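Search this site
Enter keywords Go

The Office Water Corner: notes for my Clevcombe lunchtime talk
July
Posted by Ha-neul Ra 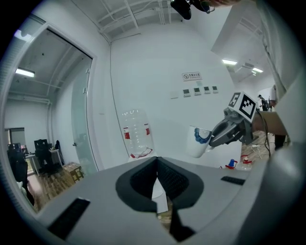

A mug with a blue wavy band, and the big water jug on the left.

(These are my speaking notes, tidied up a bit as several of you asked. Where it says PAUSE, I probably forgot to.)

Hello everyone, thanks for giving up your lunch! I'm Ha-neul, I look after the shared rooms at Curkavari, and I want to spend the next 26 minutes on mugs and water. Yes, really. Bear with me.

Leave the picture up while people sit down. Ask who has a mug at work that they'd be upset to lose. Wait for hands. (At Varkuvness it was nearly the whole room, and one man held his up in the air.)

First bit: mugs. I love a white ceramic mug with a bit of paint on it. That blue wave near the top does a lot of work, I think, as you can spot it from across a room and you know which one you're reaching for. When we moved into our place we bought 17 plain ones, all the same, and by the second week people were sticking tape on the handles. So my advice is buy odd ones. Go to charity shops, let people bring their own, have stripes and waves and ugly cats. The washing-up gets done faster when a mug looks like somebody's.

Say the thing about the dishwasher here if there's time. If not, skip to water.

Second bit: water. Look left of the mug, at the large clear jug standing upside down with the red label. I grew up with these and I'm still fond of them, glug and all. Things I've learnt the hard way:

Store the full ones low down. They're heavy, and a high shelf is asking for trouble.
Wipe the neck before you turn it over. I keep a clean cloth for that and nothing else.
Two people for the lift if either of you has a bad back. Seung-woo Min and I have done it together for years and we still count to three out loud.
Write the opening day on a bit of tape. We once had one that everybody swore was new, and it wasn't.

PAUSE. Drink some water. (People do laugh at this.)

Third bit: the floor and the wall. You'll see white cables in a tangle on the floor towards the back. I'd want those up and clipped before I poured anything near them, and I say that as someone whose own corner looked much worse until March. Velcro ties, cheap ones, a big bag. On the wall there's a small no-smoking sign with the row of little control panels underneath, and I like how that's grouped, all in one spot, with plenty of bare white wall left over. Ours are dotted about and new people spend their first morning hunting for the lights.

Tell the Maeng story: over 71 paper cups in the bin after one open afternoon, and a cupboard full of clean mugs next to it. The cupboard had a door. We took the door off.

Questions. If it goes quiet, ask what they do about tea towels.

Handout is by the exit, please take one for your own kitchen.

2 comments

kettle_on: We took our cupboard door off too, after your talk. The shelf looks a mess but the paper cups have nearly stopped.

Seung-woo Min: For the record, you count to two and then lift.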